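Odds and ends from my bathroom and laundry shelf, mostly about making your own cleaners in small amounts and not poisoning yourself or ruining the counter while you're at it. I started writing these down on 2021-03-18 and keep adding to them, so the order makes no sense. Sorry!

## Mix small, label everything

I used to mix cleaner by the bucket. You know the kind of thing, a recipe off the back of a magazine, a funnel, and then three jugs of mystery liquid under the sink until the end of time. Now I make one bottle's worth and stop. Castile soap and water only keeps for a few weeks anyway before it starts to smell like a pond, and if you've made 1000 ml of it you'll feel too guilty to pour it out (I did, for months).

My everyday surface spray is plain:

- 1 cup water, boiled and cooled
- 1 teaspoon castile soap
- a few drops of lemon oil if you like it, none if you have cats

Put the water in first and the soap second, or you'll be standing there waiting for foam to go down. Swirl it, don't shake it.

For labels I've tried everything. Masking tape falls off once it's been steamed a few times, and permanent marker straight on plastic rubs away right where your hand goes. What has lasted best for me is freezer tape with the date and contents in pencil. Yes, pencil! Ink runs and pencil doesn't. Write what's in it AND what not to mix it with. My neighbor Mirsad Kelmendi puts a strip of clear packing tape over his, and they do look better than mine.

## Little bottles

I'm a hopeless saver of little bottles. The trick is being picky at the start. If it held food or shampoo it can have a second life, and if it held bleach, drain cleaner or anything for the car, it goes out. Don't try to rinse your way around that one.

To wash them: hot water, a drop of dish soap, and a teaspoon of uncooked rice. Cap on, shake like mad, and the rice scrubs the corners that no brush will ever reach. Rinse until there's no foam at all and stand them upside down overnight in a mug. 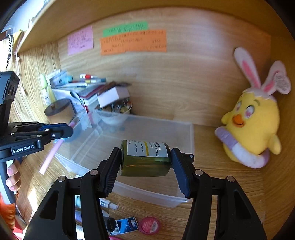

Pumps are the part everybody forgets. Run hot soapy water through the pump for a good twenty strokes, then clean water for the same again, then just air. If it still sputters, soak the whole head in warm white vinegar for an hour. Dried soap in the nozzle will give up after that, and if it won't, a sewing needle will do it (gently, you can widen the hole and then it squirts sideways at your shirt forever).

Getting a stuck label off is its own hobby. Hair dryer first, peel slowly from one corner, and for the gummy stuff left behind use equal parts cooking oil and baking soda mashed into a paste. Leave it ten minutes and rub with an old sock. Peanut butter works too but then your bathroom smells of peanut butter.

## Things I don't mix, ever

- Bleach and vinegar
- Bleach and ammonia (plenty of glass cleaners have ammonia in them, so read the back)
- Hydrogen peroxide and vinegar in the same bottle

And vinegar stays off marble, off granite and off the rubber seal of my washer. I learned about the marble on my aunt's windowsill and we still don't discuss it.

## Wood shelves that have gone sticky

If your shelves feel tacky, it's usually years of polish with dust in it. Wipe with a barely damp cloth and a drop of dish soap, then dry right away, going with the grain. Do a hidden corner first! When Bergþóra Kvaran helped me redo mine she wouldn't let me put a single thing back until the next morning, and I grumbled, but the old ring marks haven't come back.

White rings you've already got can sometimes be coaxed out with a dry cotton cloth and a warm iron, no steam, a few seconds at a time. Dark rings have gone deep and need sanding, and I put a plant on mine.

## Hand soap refills

Liquid refills are cheaper by the pouch, but check the math on the shelf tag. Last April the big pouch at my store cost more per ounce than the small one, and I'd been buying it happily all winter.

For foaming pumps, use one part soap to four parts water. Any thicker and the pump clogs. Leave a little air at the top so it doesn't overflow when you push the pump back in, and wipe the threads before you screw it down, otherwise it glues itself shut by the weekend. If that's happened already, run the collar under hot water and try again with a rubber glove on.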